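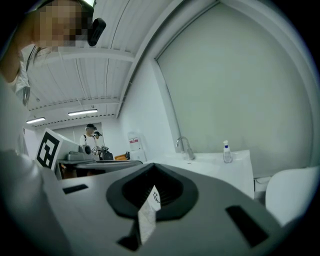 Why should I save water when my neighbor pays half of it, one tenant asked us at the first interview, and we wrote this question on the first page of our notebook. We did not have an answer then. Our project began as a technical study of water use in rented apartments, but the question changed what we looked for.

Shared Water Bills and Daily Habits in the Başaran Building, Celtham
Project report, second year, Environment and Housing course

1. Background

In Celtham many older apartment buildings have only one water meter, in the basement. The company Stutico reads this meter every 2 months and sends one bill for the whole building. The owner then divides the bill. In the Başaran building, where we did our study, it is divided by floor area. A person living alone in a large apartment can pay more than a family of four in a small one.

In our course we learned that people use more of a thing when they do not see the price of their own use. We wanted to know if this is true in a normal building with normal people. We also wanted to know what the tenants themselves find fair, which was a topic we found little about in our reading.

2. What we did

The building has 30 apartments. We put a letter in every mailbox in October and explained the project. We asked for one interview in each apartment that agreed, and every interview took 15 minutes or a little more. Most were in the evening, after work. We asked the same questions in the same order, but we let people talk about other things if they wanted, and they wanted very much.

The questions were on four subjects: the shower, the sink, the laundry and the bill. For the shower we asked people to guess how long they stay in it. Later we asked them to use a kitchen timer for one week and write down the real time. We could not measure the water of each apartment separately. For this we would need small meters on the pipes, and the owner did not give permission. It is the biggest weakness of our study, and we return to it in part 5.

3. Results from the interviews

Almost all tenants said they are careful with water. When we asked about the neighbors, the answer was often different. People believe that the others waste. The noise of the pipes is a large part of this. The walls are thin, and if somebody runs a bath at eleven at night, the apartments below hear it and remember it when the bill comes.

The timer week was useful. People guessed their shower time too low, and some were surprised and a bit ashamed. One family started a small competition between the children and told us that it was finished after three days, when the older child refused to play more. We think a timer is good to learn something about yourself, but it is maybe not a method for a whole year.

About the sink we learned less. Tenants do not think of the sink as a place where much water goes. Shaving, brushing teeth and washing a single sock were all named, and in each case the tap may run without a reason. A dripping tap was also a common topic. Tenants in the building must write to the owner for a repair, and the waiting time is long.

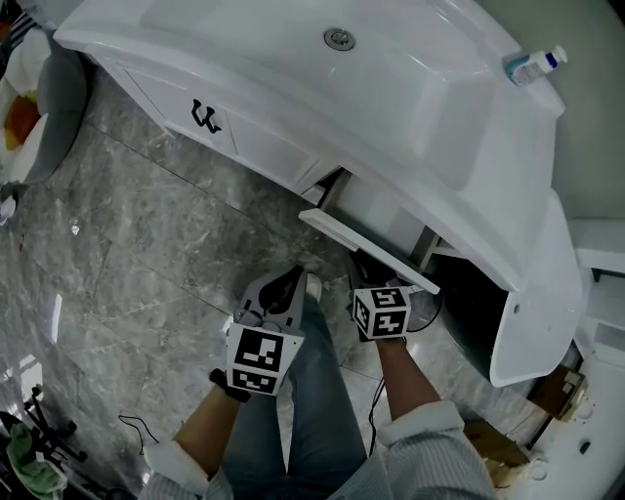
My tap was dripping from spring until fall and everybody in the building paid for it, another tenant told us, and she added that she felt bad for the first month and later stopped thinking about it. We find this answer important. In the beginning a shared bill makes people feel responsible to the others, but the feeling gets weaker when nothing happens.

4. A small test with flow reducers

The Tidine flow reducer is a small part that is screwed on the end of the tap and lets less water through. We gave it to the tenants who wanted to try it. Several were happy and kept it. Others took it off again in the kitchen, where filling a large pot became too slow. In the bathroom we heard fewer complaints.

The complete cost of our project was 456 lira, and most of it was for the flow reducers. The rest was for printing and for batteries for the timers.

We compared the Stutico bill before and after the test. The second bill was lower, but we cannot say that this is our result. Two apartments were empty for a part of this period, and the weather was also cooler.

5. Discussion

Our opinion is that floor area is a poor way to divide a water bill. Many tenants prefer a division by number of persons. Against this, a few said that the number of persons is easy to hide, and then the honest ones pay more. Separate meters would solve the problem, but the tenants are afraid that the cost of installation will come back to them in the rent.

If another group continues this work, we recommend to ask for the permission for meters very early, before the letters go out. We waited five weeks for the answer and it was no. We also recommend to read the basement meter every week instead of waiting for the bill. The door to the basement is locked, so a key must be arranged with the owner.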